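Eltunlow Tabletop Drinks Set

Data card, revised 30/09/2020

Summary

The Eltunlow Tabletop Drinks Set is a collection of color photographs of beverage containers on table surfaces. It was prepared for studies of how everyday drinks are found and told apart when they stand on plain furniture. The set contains 504 photographs covering 40 containers.

Contents

Containers include plastic bottles, cans, cartons and lidded cups. All were bought at ordinary grocery stores and kept sealed during photography. Each container has its own numbered folder, and a text file in the folder gives the type of container, the kind of drink and the stated volume. Store labels and price stickers were removed before use.

Surfaces

Two tables were used. The Prornby table has a matte white top. The Arruda table has a dark top and was used for light-colored cartons and clear bottles. Tabletops were wiped between sessions. Lighting was not evened out, and users should expect gray shading on the white surface.

Labels

Every photograph carries one label for the main container. Objects that enter only partly at the borders are marked "partial" and should be left out when containers are tallied. Disputed labels were settled by a second reader. 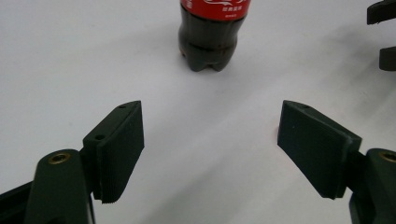
Department of Household Studies, Taro Institute
Cola in a plastic bottle, standing on the white tabletop. The bottle carries the main label; the two dark shapes at the upper right are marked "partial."

Known limits

Glass bottles are not represented. Opened or partly filled containers are also absent, and results should not be extended to them.

Terms of use

The set may be used for teaching and research. Copies passed to other parties must include this card.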